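Trorstead bench notebook, May
Kitchen line trial, entry begun 7:40 in the morning

Coffee first, then writing, because yesterday I did it the other way round and the page shows it. Femi has already been in and left me a note under the keyboard about the breakfast tray schedule, so I'll copy the gist of it before it gets lost under somebody's sandwich.

The tray room at Hulora sends up 178 breakfasts each morning, and until now every piece of fruit has gone onto its plate by hand. It's one of those jobs that sounds like nothing. You stand at the counter, you take an apple, you put it where it belongs, you slide the tray along. But the early shift does it straight after unloading the racks, when wrists and shoulders are already complaining, and Hauwa told me back in the winter that it was the fruit and the small bowls that sent her home sore, far more than the heavy lifting. I've kept coming back to that all through this trial. When we first drew up the plan we had the robots doing the racks, which looked impressive on paper, and I'm so glad we went down and asked before ordering anything!

So the bench work is small stuff. Bowl, plate, apple. The two arms share one setup, and we are teaching them by having the tray room people guide the motions themselves, in pairs, in sessions of an hour at most. Somtochukwu keeps the log. As of last night we have 869 usable runs, and the ones from the tray room staff are noticeably smoother than ours. I tried a dozen myself last week and I move like a man carrying soup across a carpet. Nnamdi does it in one easy sweep and has already let go while I'd still be lining up. He says it's only that he has had more breakfasts than me.

8:15. Checked both grippers, wiped the fingers, ran the arms out to the waiting position and back. Left side had a tiny hesitation on the first pass and none on the second or third. Writing it down anyway, since Aminu will ask. The fingertip pads we ordered from Ibrahim still haven't come, so we're carrying on with the bare fingers for now and keeping the grip force low. (Low means the setting marked in green on the taped-up card. Please don't change the card without initialing it. I know who you are and I forgive you.)

9:05. First block of the day. We're back on the pink dishes, which everybody likes better than the gray ones because you can find them on the mat without squinting. Bowl on one side, plate on the other, one apple to start. Somtochukwu wants the starting spots varied more than we've been doing, and she's right — we had fallen into setting everything down in the same place out of plain habit, and then being pleased when the arms found it there.

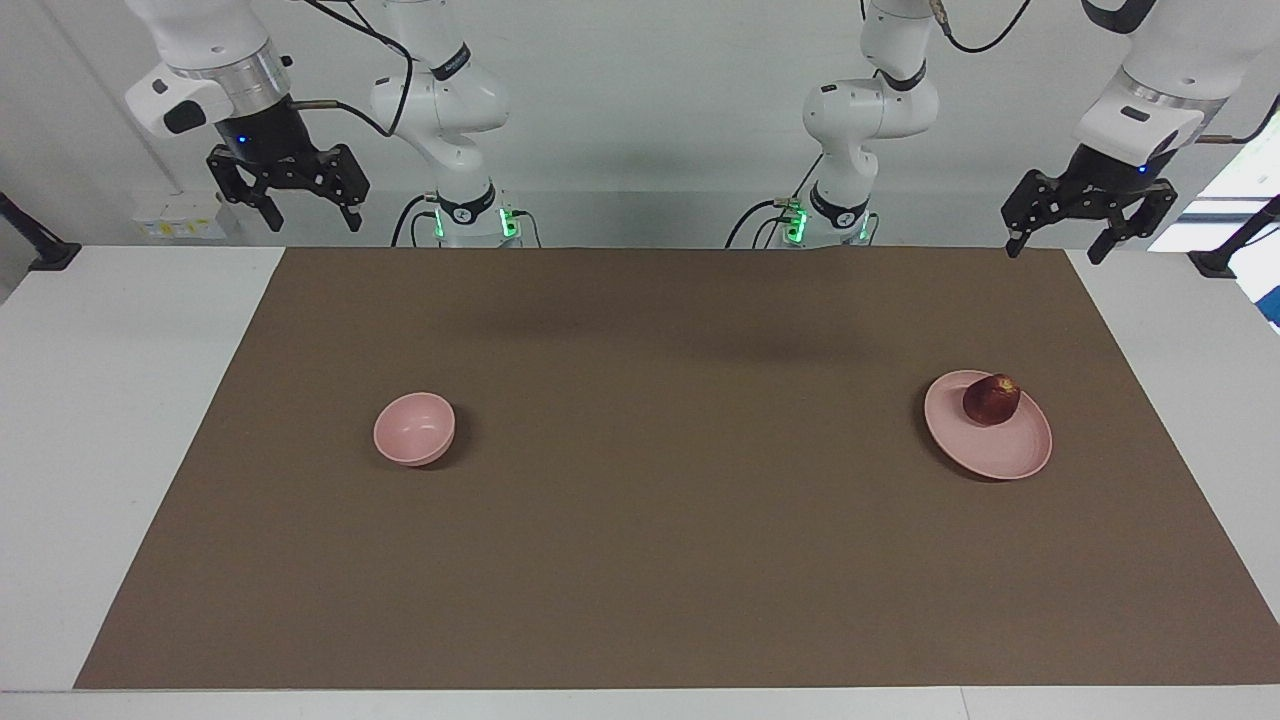

Hauwa asked at the break whether anyone had worked out what happens to the twenty minutes. She meant the time the early shift would get back if the fruit were done for them, and she wanted to know if it would come back to the people on the shift or simply vanish into a shorter rota. She said she was happy to teach the thing, she rather enjoyed it, but she'd like an answer before she taught it any more.

It's a fair question and I didn't have a proper answer, so I didn't pretend to. What I could tell her is what Trullby's people put to us at the start, that no hours come off anyone's contract while the trial runs. After the trial is another matter, and it isn't in writing anywhere that I've seen. I've asked Femi to get it in writing. Until then I've moved the tray room sessions to optional, paid the same whether people guide the arms or sit with us and watch, and I'd rather lose some runs than have anybody feel cornered. Hauwa stayed for the second block, for what it's worth, and then stayed on after it to argue with Nnamdi about whether an apple ought to sit stalk up.

That argument is worth keeping, by the way. Nnamdi says stalk up because it looks cared for. Hauwa says on its side because it doesn't matter, and a patient with one good hand gets hold of it more easily that way. I'd never once thought about it from the patient's end. We should ask on the wards before we settle on anything, and I'd like the two of them to be the ones who go, if they're willing.

11:30. Aminu came by and we talked about who looks after the arms once they're downstairs. His view is that it has to be somebody from the tray room, properly trained and properly paid for it, with the authority to stop the line and no need to phone up here first. I agree with every word. The old labeling machine was put in by an outside firm and when it jammed people stood around it waiting for a man in a van, and everybody hated that machine long before it deserved it. We have 10 training places in the budget. Aminu thinks six would cover the shifts, but I'd like to fill them all, so that holidays don't leave one poor soul holding the fort.

To do, before I forget:
Chase Ibrahim about the pads again.
Ask Somtochukwu for a sheet of starting positions, printed large.
Relabel the spare cable box, drawer 2408, which currently says "misc" on two sides and "not misc" on the third.
Femi: the hours question, in writing, with a date on it.
Clear a space by the door for coats. The tray room folk come up straight from the cold store and have been piling their jackets on my chair, and I do like to sit down.

2:20. Second block finished. Good steady work, one dropped apple (mine). Nnamdi and Hauwa are on the early shift tomorrow, so the bench starts late and I'll use the quiet hour for the log.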